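Marnido promises a third series, but won't say when

The makers of the island drama Marnido say it will return for a series 3, although the announcement leaves out almost everything a viewer might want to know. There is no start date, no cast list and no word on whether the writers are staying.

Streaming service Unda calls the show its "most loved original". It has yet to publish any viewing figures to back that up. A fan petition asking for more episodes had drawn 944 names by April, hardly a stampede.

The last series ran to 16 episodes, and plenty of viewers complained that half of them went nowhere. Production company Aner says the new one will be "bigger and bolder". It said the same last time. 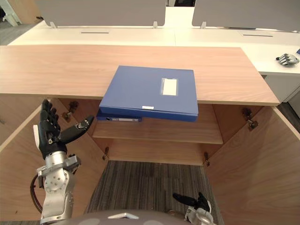 A blue file box on top of an open wooden cabinet.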